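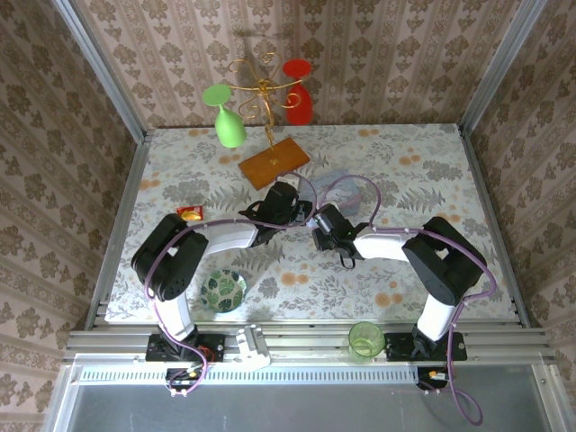 A pale table covering printed with gray leafy sprigs and small orange flowers

Printed table covering

A printed table covering is a sheet of cloth, coated cloth or plastic film that carries a repeating pattern and is laid over the top of a table. It protects the surface from scratches, spills and heat marks, and it changes the look of a room at low cost. Coverings are used on dining tables, kitchen worktables, sideboards and craft tables. The word tablecloth is often used for all of them, though in the trade it usually means a woven fabric that hangs over the edges. A covering trimmed flush with the tabletop is more often called a table cover or topper.

Contents
1 Materials
2 Patterns
3 Size and fit
4 Use with tableware
5 Care
6 Manufacture in Petomberg
7 See also
8 References

Materials

Cotton is the most common fabric for everyday use. It takes dye well, lies flat after ironing and can be washed many times. Linen is heavier and wrinkles easily, and it is mostly kept for formal tables. Polyester and cotton-polyester blends dry faster and need less ironing, but they are more easily damaged by a hot pan.

Oilcloth was originally cotton or linen treated with boiled linseed oil. Most of what is sold under that name today is cotton with a vinyl coating. Coated coverings can be wiped clean and do not fray when cut, so they are often sold by length from a roll. Plain vinyl film with a fleece backing is cheaper. The backing keeps the film from sliding and softens the sound of dishes being set down.

It can be hard to tell these materials apart by sight. A matte coated cotton looks much like plain cotton from across a room, and some vinyl films are embossed with a weave texture.

Patterns

Botanical patterns have been among the most widely sold since the early days of roller printing. They include sprays of flowers, trailing vines, single leaves and fern fronds. A sprig pattern uses small separate stems scattered over a plain ground. When the stems point in several directions the pattern is called tossed, and it has no top or bottom. Tossed patterns suit tables because people sit on all sides.

A pale ground with gray or gray-green foliage is a common choice for rooms where the walls already carry a pattern. A second color, such as orange or yellow, is often added in small amounts. Printers call this an accent color. It is usually grouped in pairs and clusters so that the eye does not pick out straight rows.

Dense patterns hide crumbs and light stains better than open ones. Large motifs can look cropped on a small table, and a small sprig or leaf is easier to fit. Stripes and checks show clearly when a covering has been laid crooked. Botanical prints are more forgiving in this respect.

Size and fit

The part of a tablecloth that hangs below the edge is called the drop. A short drop is used on kitchen tables and on any table where people get up and down a lot. Formal cloths have a longer drop and may reach the floor on a buffet table.

To find the size of a cloth, the drop is doubled and added to both the length and the width of the table. Coated coverings are often cut with little or no drop, because stiff material stands out from the edge and catches on sleeves. On a table set against a wall, the back edge may be cut flush and only the front allowed to hang.

Weights or clips hold a cloth in place outdoors. Indoors, an underlay of felt or foam does the same job and also protects the wood.

Use with tableware

A patterned covering is usually laid first and the tableware chosen to go with it. Dishes with a plain rim stand out well against a busy ground, even when the center of the dish has a print of its own. Leaf prints on cloth are often paired with leaf prints on china, and the two need not match in scale.

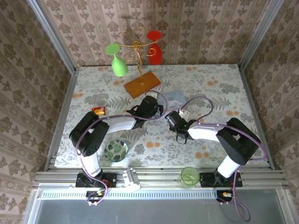
Leaf-printed cloth with a gold wire cup stand holding a green and a red cup, and a white-rimmed bowl with a monstera-leaf pattern

Upright pieces such as cup stands, cake stands and candlesticks are generally placed toward the back or the middle, where they do not get in the way of reaching hands. Narrow metal feet can dent or cut a soft vinyl covering. Stands with a flat wooden base spread the load and may be set down directly. Footed cups hung upside down from a stand drain onto the cloth if they are put away wet, and a folded towel or a tray is sometimes laid underneath.

Coverings also serve for jobs other than eating, such as wrapping, sorting and sewing. In a 31-household survey of kitchen tables in the town of Ernholm, Tamer Ghanem recorded more hours of such work than of meals, and noted that the covering was changed for guests in only 4 homes.

Care

Cotton and linen coverings are shaken out, treated for stains and washed according to the label. Fat and wax should be scraped off before washing. Colored prints last longer when washed inside out or folded with the face inward.

Coated coverings are wiped with a damp cloth and mild soap. Bleach and abrasive powder break down the surface. Folding leaves creases that can crack over time - storing the covering on a cardboard tube avoids this. Creases in a new vinyl covering normally relax after a day or 2 on the table. Newspaper should not be left on light-colored vinyl, as the ink may transfer and is very hard to remove.

Manufacture in Petomberg

The town of Petomberg had a small coated-cloth industry that supplied household goods stores in the surrounding region. The largest firm, Hijazi, began as a printer of curtain fabric and moved into table coverings when demand for curtains fell. Its pattern archive holds 800 designs, most of them botanical. Many were drawn in several colorings, with a gray foliage version made for nearly every flower pattern.

The Inon works, on the opposite bank of the river, made plain and checked oilcloth for schools and canteens. It did not print florals until it bought used rollers from Hijazi. Nadine Kassab, who cataloged the archive, found that the same fern motif appears in the sample books of both firms under different names.

See also

Oilcloth
Place mat
Table runner
Textile printing

References

Ghanem, Tamer. The Kitchen Table in Ernholm: Uses and Coverings.
Kassab, Nadine. Sprig and Fern: The Petomberg Pattern Books.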